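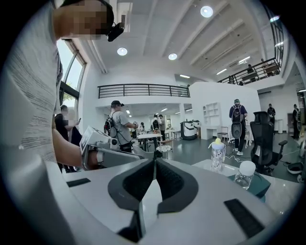 By Esi Ankrah, Naston communications desk

Naston to Equip Shared Robot Training Floor, With Room in the Budget for Spare Parts

Naston has approved the first full equipment plan for its shared training floor at Marar, and we are very happy to be able to talk about it at last! The plan covers hand-held grippers, head-mounted devices, marker cubes, tables, and the everyday household items people handle when they record tasks for robots to learn from. It also covers a good deal of cable, tape and shelving, which took up more of our planning meetings than anyone expected.

The purchase will be made in two rounds. In the first, Naston will buy 16 complete hand-held sets, each one with a gripper, a head-mounted device, charging gear and a carrying bag. The second round is set for May and will be decided by what the first one teaches us. If the grippers wear faster than planned, the money goes to finger pads and housings. If they hold up well, we will add more sets.

"We started with a wish list that was nearly all machines," said Meenakshi Sastry, who leads equipment planning at Naston. "Then we spent time on the floor with the people doing the work, and the list changed. They wanted more tables, at different heights and with different tops. They wanted bottles and jars in every size. Those are cheap things, and they make a huge difference to what we can record in a day."

Jelletti will supply the grippers and the spare pads. Gindell has been chosen for the furniture, the storage units and the fitting out of the power points, so that chargers can sit close to the tables and fewer cables have to cross the floor. Both firms were picked after open bids, and both agreed to a trial period before the full order is signed. 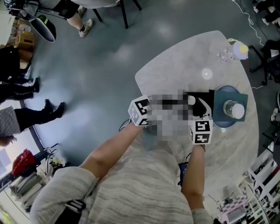 MARAR, 17th September

Small table tasks are where much of the planning effort has gone. A jar with a lid, a bottle on its side and a square of cloth over a plate can keep a pair of hands busy for a long while, and every one of those items has to be bought, labeled, stored and replaced. The new budget gives them a line of their own for the first time. Naston will stock 500 household objects at the start, sorted by shape, weight and how they open, and staff will be able to ask for new ones with a one-page form.

The marker cubes worn at the hands get their own line too. Printed faces scuff with use, and a worn face is hard for a camera to read, so 104 spare cubes will be kept on site. Crews can swap one out during a session without waiting on a delivery.

Training time is part of the plan as well. Naston has set aside 840 paid hours for people to learn the gear, try it on different tables and write down what bothers them. Those notes will go straight to Sastry's team before the second round is settled.

"I love this part," Sastry said. "Somebody tells you a strap rubs, or a lid is too stiff to be any use, and you can fix it with a very small amount of money. We want the budget to leave space for that."

Other groups planning a similar floor are welcome to see the full equipment list, including the items we considered and dropped. Naston will share it on request, along with the bid sheets and the replacement schedule. Prices are left out at the suppliers' request, but quantities and expected service life are all there.

Visits to the Marar floor can be arranged through the same office. Groups should send a short note saying what kinds of tasks they hope to record and how much space they have.

Media and visit requests: Esi Ankrah, Naston communications desk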